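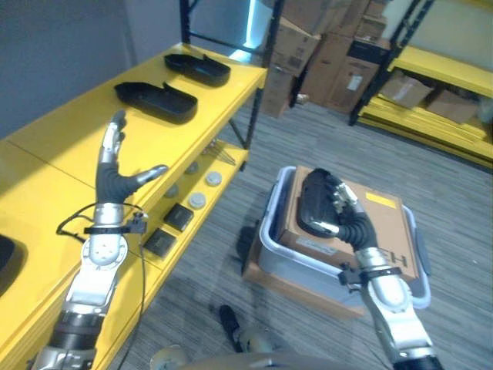

Trays on top, small stuff on the level below.

List: cladcombe-workroom
Subject: Re: the yellow shelf, what goes where
Date: 5 Sep 2021

Hi all,

Thank you for asking, I've been dying to talk about this shelf! Replies under each bit.

> I still can't picture the new layout. Do the long black
> trays live on the top or underneath? Last I knew they were
> stacked with everything else and the bottom one was
> impossible to get at.

On the top, one behind the other, and I love it. You know the ones, shaped like the sole of a giant shoe, with the raised rim. Black on bright yellow is so easy to spot that you can find them from the doorway. Please don't stack them again — laid out flat, you can pick up the one you want and leave the other alone.

> And the loose bits? I need the round gray ones for the
> Powell order and would rather not go digging.

No digging! The four gray discs are on the lower level, with the two square black pieces and the little bunch of thin metal bits at the back. I'd like a shallow dish for that bunch (if you have a spare one at home, bring it), but the discs can stay out in the open, they're happy there.

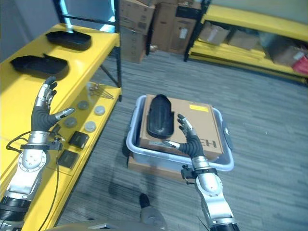
Photo: Cladcombe workroom / Sato shelf project

> Is there room to lay two trays out without them touching?
> The Sato notes say to leave a gap of 2 inches.

Plenty of room, and you can even have them lying at different angles. I like mine turned so I can see into the hollow of the nearer one and check it for dust. A quick wipe with a dry cloth and the yellow paint looks fantastic too, it really shines.

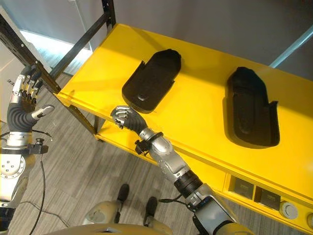
Two trays and a lot of good clear yellow.

> Last thing, where do I put what's going to Stukiditz? I
> don't want it mixed up with the shelf stock.

Bins on the floor beside the shelf, never on it. A flat cardboard box in the bottom of the bin is fine, just keep the big molded pieces from resting on their rims. Two hands for those, please — they're wide and the narrow end always wants to swing down first.
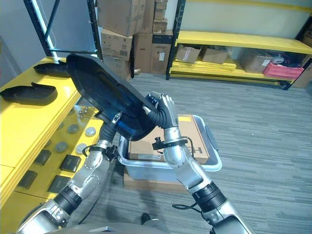
Big black panel over the gray bin, flat box inside.

I want to do the metal cabinet next, before December if we can. It has 10 drawers and I already have ideas for 4 of them. Send me yours!

Cladcombe workroom list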